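**Call for participants: can a machine tidy up after you yet?**

Haugland is looking for 30 people to take part in a study on household and shop-floor chores. You don't need a technical background. We want people who clear tables, restock shelves, fold towels or wipe down counters often enough to have opinions about how it should be done.

**What the study is about**

Whether machines can do ordinary chores yet depends a lot on who you ask and which chore you mean. Our own answer is "some of them, slowly, and with someone standing by." Picking up a single object from a clear surface goes well most of the time. Putting it back where a person would have put it goes less well. Anything involving cloth, cords or a full drawer is still hard.

Last year's round, which we called Lokis, gave us 2,051 recorded attempts at 51 chores. Most of them were done by our own staff, and it shows. We all pick things up the same way, and we all know in advance what the machine will find difficult. The new round, Ulex, needs people who don't.

**What you would do**

You'll work through a list of short tasks using a hand-held gripper. It has two fingers and you open and close it yourself. A typical list includes moving a cup, straightening a desk, putting small items into a box and taking them out again, and setting things on a shelf with the labels facing out. You do each task first with your bare hands and then with the gripper. 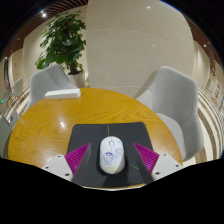 Small jobs like these turn out very differently from one person to the next. Some people slide an object to the edge before lifting it. Some nudge it straight and leave it alone. Please do it the way you would at home or at work – we are not looking for a correct method, and we won't time you against anyone else.

In the second half you'll watch a machine attempt the same list and mark each attempt as good enough, not good enough, or "I'd have to do it over." That last category matters most to us. A chore that has to be redone is still your chore.

**Who can apply**

- Adults 18 and over
- Able to stand or sit at a table for a session of 3 hours, with breaks
- Comfortable holding a light tool in one hand
- Left-handed people are very welcome, as Lokis had hardly any
- Experience in retail, cleaning, hotel or warehouse work is a plus

Please don't apply if you have worked on Lokis or on our earlier shelf trials at Urko.

**Practical details**

Sessions run through February, mornings from 9:00 or afternoons from 1:30. Each person comes twice. You'll be paid for both visits at the end of the second one, and we cover local bus fare or parking. If you need to stop partway through, you are paid for the time you were there.

We record the objects and the work surface, along with the gripper's movements. We don't record sound. You can ask for your recordings to be deleted up to the end of the study.

**How to apply**

Write a few lines to Štěpánka Hudec at the Haugland front desk. Tell us which chores you do most, which hand you use, and whether mornings or afternoons suit you. Questions about the tasks themselves go to Amanuel Gebreyes, and questions about payment to Igor Lukáč. We'll reply either way – usually within a week.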